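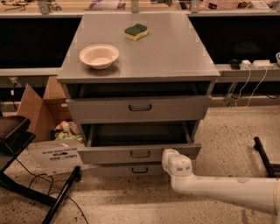 4. Refitting a drawer

1. Empty the drawer and pull it out to the stop.
2. Press both release tabs and lift the front 2 cm.
3. Wipe the runners with a damp cloth. Let them dry.
4. Set the drawer on the runners and push until both sides click.

Note: The Priver unit takes 17 kg per drawer, spread evenly.

CAUTION: Load the bottom drawer first. Fix the unit to the wall before children use the room.

Spare runners are part 328, sold in pairs.

Comments (2)

Seon-mi Yeo
Left tab was stiff on mine. A drop of silicone spray freed it.

Man-sik Hong
Does 328 fit the older Gil cabinet as well?

Related
Priver: fixing to a wall
Gil: changing the handles
Berkthorpe shelf, parts list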